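Unit 6: Two-arm planning and the shared workspace

Read this before the lab. The code is in the course repository under planning/gezer. Gezer is our motion planner, and Ririne is the simulator front end it talks to. If you did Unit 5 on a single arm, most of the calls will look familiar.

6.1 One planner or two

There are two ways to plan for a pair of arms. In the coupled approach, both arms are treated as one robot with all their joints in a single state. The planner can find any motion that exists, but the search space is large and planning gets slow. In the decoupled approach, you plan the first arm alone, fix that path, and then plan the second arm around it as a moving obstacle. This is faster. It can also fail when a solution exists, as the first arm may park where the second one needs to go.

Gezer uses the decoupled approach by default. Set coupled=True to switch. The default time limit is 200 ms per query, and you will want to raise it for coupled queries.

6.2 Priority

The arm planned first has priority. For Lab 6, give priority to the arm whose target is closer to the middle of the table. If planning fails, swap the order once and try again. If it fails both ways, report the failure and do not loop.

6.3 Collision checking

Each link is wrapped in capsules. Checking happens in this order:
link against its own arm
link against table and frame
link against the other arm
gripper against blocks

A held block must be attached to the gripper in the planning model before you move. Forgetting this is the most common error in the lab. The path will pass the checker and the block will hit its neighbors.

Use a padding of 11 mm between the arms. Larger values make the center of the table unreachable for both grippers at once, and handovers need that area.

6.4 The lab cell

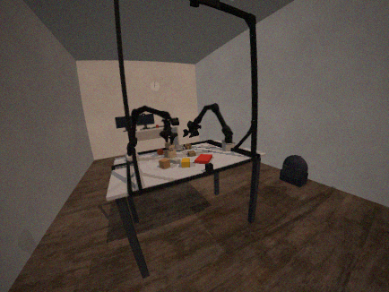
Eun-ji Kang wrote on the course board that the swap rule in 6.2 hid a bug in her group's code for a whole evening: the first query was failing every time on a stale start state, and the retry covered it up. She suggests logging both attempts with their start states. Please do that. The log call is gezer.trace().

6.5 To hand in

Run set B, all 28 queries, in both modes. Report success and planning time for each. Due March 24, 2026.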